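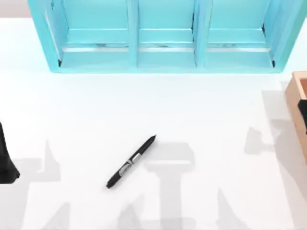 The marker task is the one I keep going back to. On paper it is simple. A marker lies on the table, one of the two arms picks it up, and it has to end up in the compartment of the shelf that the instruction names: left, middle or right. I wrote the first version of the task file in January and thought it would take an afternoon.

Most of the time since then has gone on the planner, and in particular on how it handles the angle of the pen. The grasp code takes the long axis of the object, turns the wrist to match and closes across the barrel. For a marker lying square to the table that works well. For one lying on a diagonal, the axis can be read two ways round, half a turn apart, and the code picked whichever came out first. Both give a good grasp. Only one of them leaves the wrist enough travel to turn the pen again over the shelf.

So the arm would pick the pen up perfectly well, carry it over, and then stop in front of the dividers with the last joint at its limit. The log said "no path found", which was true but not much use. Lăcrămioara Ilie spotted it before I did. She plotted the wrist angle at the grasp against the result and the runs fell into two clean groups.

The fix was to stop treating the grasp and the place as separate problems. Cloltadness, our planner, now takes both grasp candidates, works out the place pose for each and throws away any pair where the wrist comes close to its limit. It does this before anything moves. The check costs 12 milliseconds per candidate, and I can live with that.

I ran 423 starting positions through it overnight. Every one that the old version dropped for wrist limits now gets a plan. There were 4 failures left and they were all the same thing, the pen starting too close to the wooden box on the right, where the fingers want to go through the rim. I haven't dealt with that yet. Sorin Bucur thinks we should nudge the pen away from the box first and then grasp it. I would prefer to come in at a steeper tilt, but I haven't tried either.

The shelf gave a different sort of trouble. Each compartment has a raised lip at the front, and the collision model I had been using was a plain box for each floor with no lip at all. The planner was happy to slide the pen in low. The physics engine was not, and the pen would catch and flick out of the fingers. I have now put the lips in as thin boxes of their own, and the place height is measured from the top of the lip, not from the floor. The pen drops a little further when it is let go. It can roll, but the lip also stops it rolling out, so I have left it.

Then there are the shadows. I turned them on in the renderer a while ago and perception got noticeably worse. The arms throw big grey shapes over the white table, and the segmentation model kept joining the marker to a shadow whenever the two touched. A black pen with a grey band on it, lying against a grey patch, is not an easy thing to find the edge of. When the pen sits in a clear bit of table the mask is fine.

Nelu Avram suggested turning the shadows off again. I don't want to do that, as the lab table at Tenmont has strong overhead lights and we would only meet the same problem later. What I have done is move the light at random between episodes, so the same pen position is seen both in and out of shadow. The model is retraining on that set now. The first numbers look better, but I have only had 2 training runs finish and I would not put much weight on them.

Still on the list: the box rim, a proper error message for wrist limits, and the instruction parser, which reads "the one in the middle" as referring to the pen if there is only one pen on the table. Aurel Marinescu has a branch for that last one and I said I would review it this week.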